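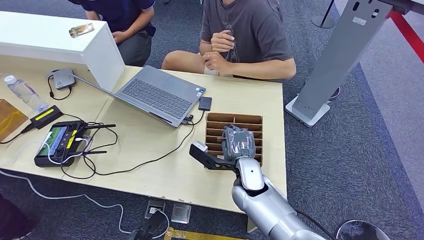 Two people at a table with an open laptop. Photo: Twal

Twal opens the guesthouse booking service Grultasero to all owners in the Clullidham valley

CLULLIDHAM, September. Twal, a software company with its office in Clullidham, announces that its booking service Grultasero is now open to every guesthouse, farm stay and small inn in the valley. Until now the service was used only by a closed group of 22 houses, most of them in Clullidham and in the neighboring town of Sostlow.

Grultasero is a calendar and booking page for houses with few rooms. The owner enters the rooms, the prices and the days when the house is closed. Guests can then see the free nights and send a booking without an account. The owner receives the booking by e-mail or by text message and has until 9 p.m. of the same day to accept it. If the owner does not answer before this hour, the guest receives a list of other houses in the valley which have a free room for the same nights.

The last function was requested by the owners themselves. In the test period many of them explained that they already do this by telephone. When a house in Sostlow is full, the owner calls a colleague in Clullidham, and the colleague does the same in the other direction. Twal wanted to keep this custom and to make it possible also in the evening, when owners are serving dinner and cannot stay at the telephone.

During the test period the houses received 283 bookings through the service. Nearly all of these were for stays of 2 nights or longer. The busiest time was the walking season, and the most requested room was the double room with breakfast. Twal also learned that owners look at the calendar mainly early in the morning, before the guests come down. For this reason the morning view was made again from the beginning. It now shows on one page who arrives, who leaves, and which rooms must be cleaned first.

The public version brings several other changes. Prices can be different for each season, and an owner can set a lower price for the second week of a stay. Breakfast can be shown as included or as an extra. The page for guests can be read in 5 languages, and the owner has to write the description of the house only in one of them. A guest who travels with a dog or needs a room on the ground floor can say this before the booking is sent, so that there is no disappointment on arrival.

Twal does not take a part of the room price. Each house pays a fixed fee for the year, and the fee depends on the number of rooms. Houses which are open only in summer pay half. The guest pays directly to the owner, in the way which the owner prefers, and the service does not store any card numbers. An owner who leaves the service can take the full list of past bookings as a simple table and keep it for the accounts.

The service will stay limited to the valley during the first year. Twal has received questions from houses on the other side of the pass, and the company thanks them for their interest. A decision about a larger area will be made after the next walking season, when there is more experience with the work of support. At present, support is given by telephone from 8 a.m. to noon and by e-mail in the afternoon. It is given by the same small team that develops the service.

Owners who want to join can come to one of the open mornings at the Twal office in Clullidham, or at the reading room of the Sostlow library. There they can enter their rooms together with a member of the team. It is useful to bring a price list, the dates when the house is closed, and a few photographs of the rooms. Owners who prefer to do this at home can ask for the printed guide, which is sent by mail without cost.

Houses that join before the end of the year keep their first fee for the following year also.

About Twal
Twal makes software for small businesses in Clullidham and its surroundings. Besides Grultasero, the company maintains an order book for bakeries and a membership register for local clubs.

Press contact
Twal press desk, Clullidham. Questions by e-mail are answered on working days. Texts and pictures about Grultasero may be printed free of charge if Twal is named as the source.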